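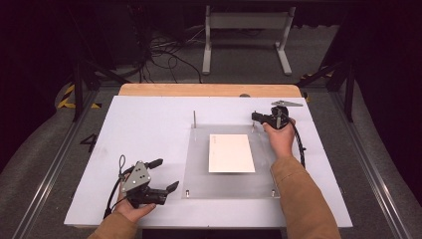

Two hand-held grippers at the acrylic plate, with the card lying slightly tilted on it.

Workshop tips: software for hand-held gripper recordings

These notes cover the software side of recording tabletop tasks with hand-held grippers and replaying them on an arm. They assume the Pletotent logger, but most of it applies to any tool that writes one file per take.

Clocks first
Start the time service before the logger. If the two gripper streams disagree by more than 25 milliseconds, stop and restart both. Do not correct the offset afterwards by sliding one stream along the other. It looks fine on slow moves and goes wrong on handovers.

Finger width
Zero the width reading with the fingers fully closed, then open them and check the upper limit. Save both values in the header of every take. Old takes without a header can be given one with the repair script, but mark them as repaired.

Pale objects on clear plates
A white card on see-through acrylic over a white table is hard for most segmentation models. Three settings help:
- Lock exposure and white balance before the first take.
- Lower the edge threshold in small steps until the card outline closes up.
- Give the model the plate outline as a fixed region and search for the card only inside it.

Anything thin and upright, such as a metal rod, should go into the planner as a cylinder with a margin. Depth readings on thin rods are patchy and the planner will happily go through the gaps. We use a margin of 2 centimetres on the Felmont bench.

Tilted cards
Keep the angle of the card in the plate's own axes, not the camera's. The head view moves with every nod, and a card that has not moved will seem to turn. Refit the plate corners on each frame, or every few frames if the machine is slow.

Smoothing
Filter position and rotation separately. A heavy filter on rotation rounds off the small wrist turn used to get a finger under a card edge, and the replay then pushes the card along. Leave the width signal unfiltered.

Checking a batch
Deepak Mishra ran the checker over 109 takes in August and kept 84. Most rejects were tracking loss when one gripper passed behind the other. The checker now flags any jump in position between neighbouring frames, so run it before labelling.

Replay
Replay at quarter speed first, with the force limit on. If the planner reports an unreachable pose, look at the base offset before touching the recording.

Last updated 19 March 2022

Related tips
Greltico planner: setting joint limits
Naming takes so they sort properly
Eskola viewer: stepping through frames
Backing up the logger disk

This site uses cookies to remember your settings. Accept | Manage cookies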